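Packing Curved Plastic Covers for Reuse of Cardboard Liners
Project report, Packaging and Logistics course, Flavdale Technical College

1. Background

Our group looked at how large molded covers are packed between the Gutmont plant and the Niazi warehouse. The covers are black, glossy and curved, and they scratch easily. In August the warehouse logged 1,635 covers received, and 100 of them were set aside because of marks on the outer face. We were asked to find out if a better liner could lower that number without buying new bins.

2. What we measured

We spent our time at the packing area and wrote down how the covers went into the bins, how they touched each other, and what state the cardboard was in when the bins came back. We followed 14 bins from start to finish. Most of the marks were on the rounded top edge, where one cover had rubbed against the next one. Few were on the underside.

The older method was to lay the covers flat with a sheet of paper between them. The paper slid out of place as soon as the bin was moved. Lamico, the supplier of our cardboard, sent us three grades to try. The thinnest one folded over at the corners and we stopped using it after the first round.

3. Trial

For the trial we used the middle grade, cut into panels and dividers by hand. Cutting took longer than expected – the first set was too tall and had to be trimmed. We then packed 999 covers this way. Of these, 14 came back with marks. We did not test longer trips or stacked bins, so the result only applies to the normal route.

4. Problems

The dividers wear out at the slots. Tape helped for a while but left glue on the cardboard, and some of that ended up on the covers. We also lost space in each bin compared with packing flat, and the warehouse would need more bins for the same order.

5. Recommendation

We suggest keeping the gray bins and changing only the inside. The covers should stand upright on the cardboard, like the two already in the bin, and each one should be set down by its lower end so the glossy top stays clear of its neighbor. A taller cover tends to lean, and a second divider behind it would help. The bin can stay on a flat piece of cardboard on the floor while it is being filled. Slots should be cut a little wider than ours were, and worn dividers should be replaced as single pieces – the outer panels last much longer.
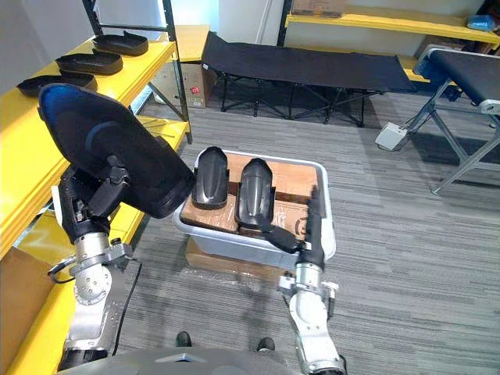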